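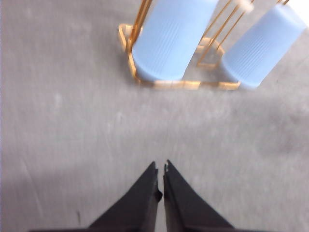
Equipment planning for robotic manipulation cells

Equipment planning for robotic manipulation cells is the process by which an organization estimates, purchases and schedules the hardware needed for a small robot workstation. It covers grippers, cameras, work surfaces, the objects to be handled, and the spare parts held in reserve. The term is used mainly for low-payload cells that practice household or light assembly tasks.

Scope of the budget

A budget is normally divided into capital items and consumables. Arms and controllers are capital items. Gripper fingers, cables and task objects are treated as consumables, as they wear or are replaced when a task changes. The Ovano planning sheet, a template used by several training workshops, lists 384 line items for a two-arm cell — most of them fasteners and cables — and assigns each a replacement interval.

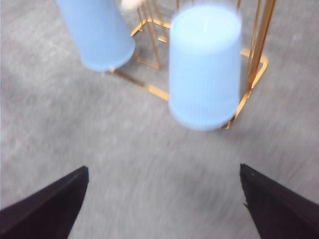 Gripper fingers in front of a gold-colored wire rack and two light blue cylinders.

Grippers are priced per pair of fingers. The Skolo guideline recommends 5 spare pairs for each arm in the first year. Wrist cameras are budgeted separately from fixed cameras, and a plan should state how many of each are required before quotations are requested.

Task objects

Task objects are inexpensive but are often left out of early estimates. Racks, cups and similar household goods are bought in matching sets so that a damaged piece can be replaced without changing the task. In the Abreu cost survey, task objects came to 440 dollars per cell, and freight and import charges were recorded under a separate heading.

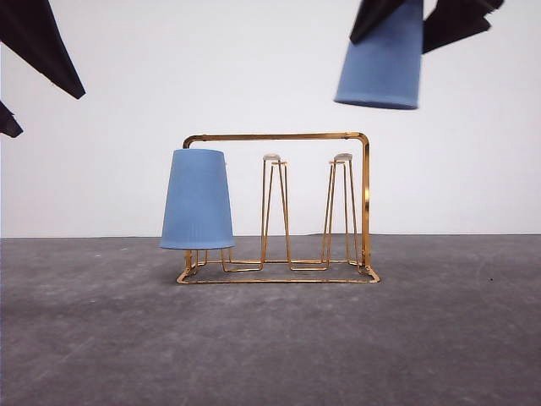
Cup rack task with two grippers in view; one cup is on the rack and a second is held upside down.

Work surface and room

The floor or table covering affects both cost and layout. Plans commonly specify a plain surface and a plain wall, which simplify camera placement. Floor area is calculated from the reach of the arms plus a clear margin for staff access. Lighting is entered as a room cost when fixtures are permanent and as an equipment cost when they are portable.
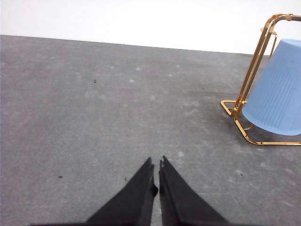

Scheduling of purchases

Orders are usually placed in two stages. Arms and controllers have the longest delivery times and are ordered first, while fingers, mounts and task objects follow once the layout has been approved. The Eteo procurement record, which covers over 757 orders, lists March as the most common month for second-stage purchases. A maintenance reserve is carried forward to the following year and reviewed when the service contract is renewed.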